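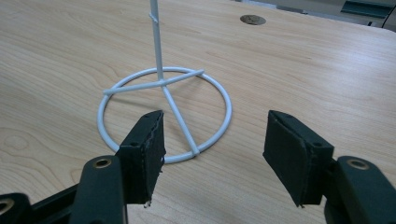

The Hat Lady of Jevard Street

I got the job at Bognár's the way I got most things that year, by standing in the wrong queue. I thought it was the queue for the bank. It was three people waiting for the hat shop to open, and when the door went up Piroska Rácz looked straight past the other two and told me I was late.

So I went in and hung up my coat. I was nineteen and it was December, and the bank could wait!

Piroska had run the place for 53 years. She sold felt hats, straw hats, christening bonnets and a dreadful tweed cap she called the Hornness, after the town where her husband had worn one and, according to her, been laughed off a ferry. She wouldn't stop making them. We had a whole cupboard of Hornnesses out the back, in colours like gravy.

My first week I swept, and my second week I was allowed to talk to customers, but only about the weather. (She gave me a list of approved remarks. "Grey again" was on it. "Cold enough for you?" had been crossed out twice.)

Then Leonie Buschmann came in, ten minutes before closing, soaked to the knees and asking for a hat to wear to a funeral.

"Whose?" said Piroska, who had no list of her own.

"My sister's ex-husband. I couldn't stand him. I want something that says I came, but I'm not sorry."

I've never seen Piroska move so fast. She had five hats out before I'd found the good mirror. Too sorry, she said, and took the first one away. Too pleased. Too much like a bishop. The fourth was a neat black thing with a grey feather and I thought, well, that's it, we can all go home — but Leonie turned her head one way and then the other and started to cry.

"I did like his dog," she said.

Piroska put the kettle on. I locked the door and nobody told me to, which I was proud of for ages afterwards. We sat on the bonnet boxes and heard about the dog, whose name was Sokivine and who had once eaten most of a wedding cake, including the little sugar groom. We heard about the sister as well, and a caravan holiday that went wrong over a borrowed tent. It was past seven by the time the pot was empty. Piroska hadn't said a word for a good while, and then she got up, went to the cupboard out the back and came out with a Hornness in the worst colour of the lot.

"For the funeral," she said.

Leonie put it on. It was awful. It sat on her like a dropped pudding, and she laughed until she had to hold on to the counter.

The tag said 177 dollars, which was robbery, and Piroska charged her for the feather one and threw the cap in free. I wrote up the receipt with my neighbourly best handwriting and got the total wrong.

She wore it, too. She sent us a card in the new year with the dog's paw print on the back, in what I think was gravy, and asked whether we had the same cap in a smaller size, with holes for ears.

Piroska had me measuring by lunchtime.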